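Fifteen years of bread swaps, and still hungry for more

When I arrive at the Hedcombe library on a Thursday evening, the baker I have come to meet is already halfway through a slice of someone else's rye. "Sorry, I couldn't wait," she says, brushing off her sweater. "Caraway. I have no willpower around caraway."

She started the Hedcombe bread swap 15 years ago with two neighbors and a folding table. The rules fit on an index card – bring something you baked, take home something you didn't – and she has never seen a reason to add to them. She asked me not to print her name ("everyone who needs to know it knows it"), and after an hour in her company I was happy to agree to anything she wanted.

I asked how she learned. "Badly! My first loaves were doorstops. I was using water straight from the hot tap and killing the yeast every single time, and I blamed the flour. I changed brands four times. Then my aunt in Traven watched me do it once and just about fell off her chair."

These days she keeps a rye starter and a white one, and she feeds them both before she has her own breakfast. Most of her flour comes from the mill at Raveck, which she talks about the way other people talk about a favorite band. "They grind on Tuesdays. If you get there that afternoon, the bag is still warm. You open it in the car and the whole car smells of wheat. I've driven home with the windows up in July."

For beginners she has one plain white dough, and it really is plain: 500 grams of bread flour, 9 grams of salt, a spoonful of yeast and enough water to make it a little stickier than you'd like. "People add flour until it feels tidy, and then the bread comes out dry. Leave it alone. Wet your hands and go have a cup of coffee." She shapes it into rolls or one long loaf, depending on who is coming to dinner.

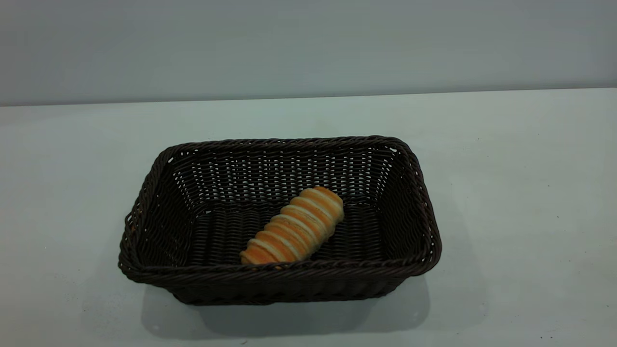 Hedcombe Home Baking Club

I wondered whether she ever got tired of white bread. She looked shocked. "A fresh roll with cold butter? Never. I eat one standing up at the counter, and then I eat another one sitting down so it feels like a meal."

Her next project is the old Warrier oven, a brick dome behind the community garden that hasn't been fired since before she moved here. The club got the key in April, and she has spent every dry weekend since then clearing ivy off the chimney. She wants 3 test bakes done before the fall swap, starting with flatbreads, "so we don't cry too much if they burn."

Would she let a complete beginner help? "Come on Saturday," she said, cutting me a piece of the rye to take home. "Bring gloves. The ivy bites."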